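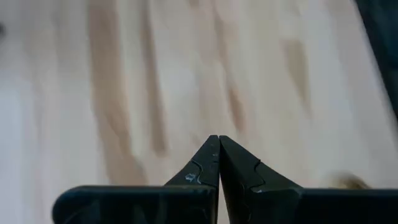
The fingers of the Citach cell, closed, with scuffs on both tips.

Grarnholm shop's only robot gets its fingers looked at

Thursday, January 28, 2021

ZIMIMTHORPE -- The hardest-working pair of fingers at Visser belongs to a machine, and this week they got a manicure.

Visser, which sorts and packs small wooden parts in the Grarnholm building off the rail yard, has run one Citach cell since August. The cell is an arm, a gripper, a wrist camera and a bench. It picks parts out of a tray and sets them in a box. By the shop's own log it had made 1,162 picks since its last service when it began, in the words of the shift sheet, "thinking about it."

Thinking about it meant closing on a part, opening, and closing again. The arm would then move to the box with great dignity and put down nothing.

The first theory was software, as first theories tend to be. An afternoon went into that. The second theory was the air in the building, which gets blamed for most things at Visser, including the coffee. The third was to close the gripper with nothing in it and look at the tips through the wrist camera, a check that sits on page 16 of the manual and takes less time than finding the manual.

The tips meet at a point, and the left one stands a hair higher than the right. Whether that hair was enough to lose a part is a matter on which the day shift and the evening shift hold different views. Both agreed the fingers should come off.

Each finger is held on by screws that can be reached with one hand, provided it is a small hand. The crew powered the cell down, locked it out, and laid the fingers on a towel. They cleaned the inner faces with a damp cloth, wiped the mounting slots, and put everything back with the tips set against a straightedge before the last turn of the wrench. The scuffs stayed. A scuff on the outside of a tip doesn't touch the part, and the shop has decided to regard them as experience.

After that came the zero. The controller has to be told where "closed" is, and it believes whatever it is told. The old setting had been saved on the day the cell was installed and left alone ever since. The new one was saved twice, the second time to make sure about the first.

A test tray followed, then another. The cell stopped thinking about it and went back to packing. The evening shift had prepared a fourth theory and was a little put out.

Visser has now changed its routine. The tips will be checked closed at the start of each week and the fingers taken off for cleaning every 2,000 picks, or sooner if the machine turns reflective again. A sheet for signing off the checks hangs on the cell door -- next to the previous sheet for signing off the checks, which is blank.

A set of 6 spare fingers is on order from Citach. The shop had meant to buy spares with the cell, but the money went to a better bench. It is, all parties concede, a very good bench.

The cell was running again by the end of the shift. The afternoon's boxes went out on the regular truck, and the one that had been packed with nothing was opened, filled by hand and sent along with the rest.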